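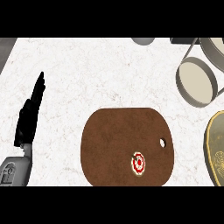 Figure 2. Simulated kitchen countertop used in the gripper comparison. The arm with its black gripper is at left; the round target marker lies on the cutting board.

4.2 Comparison of the grippers in simulation

In this section we compare the two grippers, Trorgate and Gonari, on the reaching task which was introduced in Section 3. Both grippers were mounted on the same simulated arm and were driven by the same controller. The goal of the task is to bring the fingertips over the red and white marker on the cutting board and to stop there without touching the cookware. The countertop has a marble texture with faint veins, and it is lit evenly. Figure 2 shows one rendered view.

For each gripper we ran 255 trials. In every trial the position of the marker on the board was drawn again, and also the starting pose of the arm was changed by a small random offset. The pans were kept at their places. A trial was counted as successful when the fingertips stopped at a horizontal distance of less than five millimeters from the center of the marker. We allowed up to 555 control steps for one trial, and after this limit the trial was counted as failed.

The Gonari gripper is shorter, and we expected that it would be easier to control near the pans. This expectation was confirmed only in part. When the marker was placed on the left half of the board, we did not find any clear difference between the two grippers. When it was placed on the right half, closer to the pans, the Trorgate gripper had more contacts with the cookware, and most of its failures come from there. On the other hand, the Trorgate has a narrow tip, and it hid the marker from the camera less often during the last part of the approach. The Gonari covered the marker earlier, so the controller had to rely on the last position it had estimated.

We repeated the trials with the planner of Karamanlidis in place of our own controller. The order of the grippers stayed the same, but the motions became slower, and more trials were stopped by the step limit. We did not tune this planner for our arm, therefore these results should be read with care.

One more difficulty must be mentioned. The marker is small in the image, and its edges look jagged at the resolution we used. The detector sometimes placed the center too close to the outer ring. Lilla Oláh corrected the detector threshold before the final series, and all the values in Table 5 were obtained with the corrected version. The earlier series, made in October, is not included. The contact model of the Grurutier simulator was left at its default settings for both grippers, and the influence of friction is studied separately in Section 4.3.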